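Two-handed box handling, the dropped corner, and a clock that drifted

I said in the October post that the two-handed policy was close to done. It was put back on hold the following Tuesday, after the left arm at Giltside let go of a storage box while the right arm was still pushing. The box rotated, jammed between the right fingertips and the fixture, and the arm kept driving into it until the force limit tripped. The damage was one cracked box and one bent finger. The cell was fenced and the door interlock was closed, so nobody was within reach, but a two-arm task that fails by having one arm keep pushing is a fault I want to understand before the power goes back on.

For anyone new to the Femlow work, the policy is trained from demonstrations recorded with hand-held grippers. There are two of them, one for each end of the object, and each has its own camera and its own finger-width reading. The arms carry the same finger geometry. The task is simple on paper: close on both ends of a plastic box, lift level, move, set down, release both ends together.

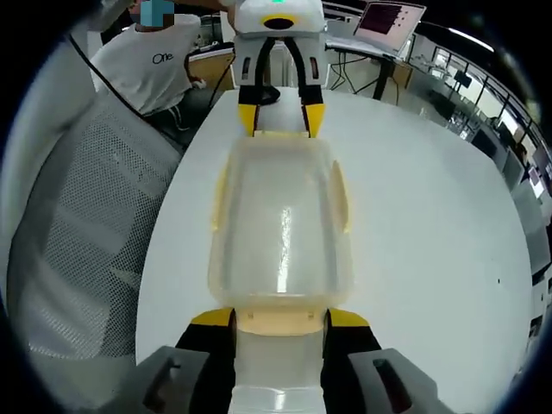
The release is where it goes wrong. During the carry, small errors between the two ends get absorbed by flex in the fingers and in the walls of the box. At set-down there is nothing left to absorb them. If one side opens early, the inward push from the other side has nothing opposing it and the box slides or turns.

My first guess was the pads. The ones on the left arm were the older Sonumik batch, which is slightly harder, and a harder pad slips sooner on smooth plastic. I swapped them, dropped the speed to half, and ran the set-down again with a foam block in place of the fixture. The left side still opened early. It opened early with no box at all, which ruled out slip and also ruled out most of what I had written in my notebook that morning.

Second guess was the arm controller. I sent both arms a scripted open command from the same process and compared the encoder traces. They matched to within one control cycle. So the hardware was doing what it was told, and the policy was telling the left side to open first. A policy that does this consistently has usually learned it from somewhere.

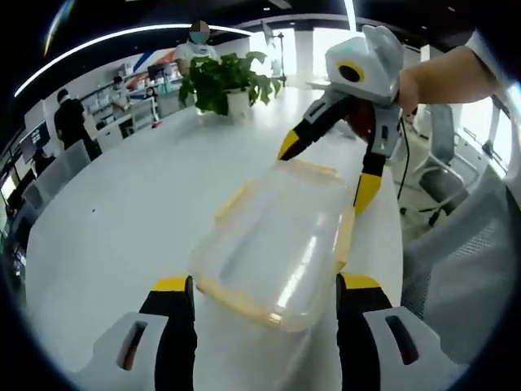 WHAT THE RECORDINGS SHOWED

Each hand-held gripper stamps its frames with its own clock. The recorder, Dai, reads both clocks at the start of a session, works out the offset, and applies that offset to every episode until the session is closed. This is fine for a short session. Over a long one the clocks drift apart, and Dai did not check them again.

Both cameras run at 60 frames per second. By the end of the longest session the left stream was 50 milliseconds ahead of the right, or three frames. Three frames sounds like very little. A person letting go of a box opens their fingers quickly, though, and three frames covers a good part of that motion. In the merged data the left fingers were already clear of the rim while the right fingers were still closed. The demonstrators had done it correctly and the file said otherwise.

I had looked at these episodes before training. I checked them the way everyone here does, by scrubbing each camera view separately, and each view was fine by itself. The error only exists between the two. Plotting both finger widths on one time axis makes it obvious in a few seconds, and that plot was not part of the review. It is now.

The other reason it got through is that the bad episodes were a minority. I re-aligned the whole set using the moment of first contact, when the box gets nudged and both cameras register it, and found 18 episodes past the limit I would now accept. All of them came from the back half of long sessions. All of them also happened to be the ones with the box set down close to the fixture, since that layout was recorded last. The policy had therefore learned that near the fixture, left opens first. It was a reasonable reading of what it had been given.

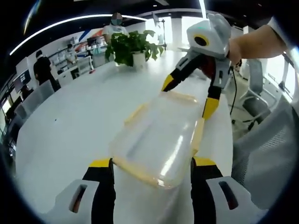
Storage box flat on the table, near fingers open, far gripper still on the box.

CHANGES

Dai now re-reads both clocks at the start of every episode and writes the offset into the episode header. If the offset has moved by more than one frame since the last episode it refuses to record. This annoyed people for a day, mainly because the message it printed was the word "drift" and a number with no unit. The message has been fixed.

Sessions are capped at 4 hours. I would have preferred a hardware sync line between the two grippers, but each one already has a cable hanging off it and the people doing the demonstrations would like fewer of those.

Layouts are shuffled within a session. This has nothing to do with clocks as such. Any slow fault will line itself up with whatever you record last, and I should have been doing it from the start.

On the arm side, release is now gated. Neither arm may open past the contact width until both have been commanded to open, and if the second command does not arrive within the window, both hold and the cell stops. The force limit during set-down has also been lowered. It was set for the carry, where the arms need to squeeze, and it had simply been left at that value for the rest of the motion.

I retrained on the corrected set with the gate off and the foam block in, and the early opening is gone from the traces. With the gate on, it has yet to trigger. I have not run it against the real fixture. The replacement finger is still on order, and I want the gate tested with a deliberately delayed command first, on each side in turn.

One open item. The contact-based alignment depends on the nudge being visible in both views, and for two of the softer boxes it barely is. I have dropped those episodes from the set for now. If anyone has a cleaner way to recover an offset after the fact from two unsynced wrist cameras, the comments are open.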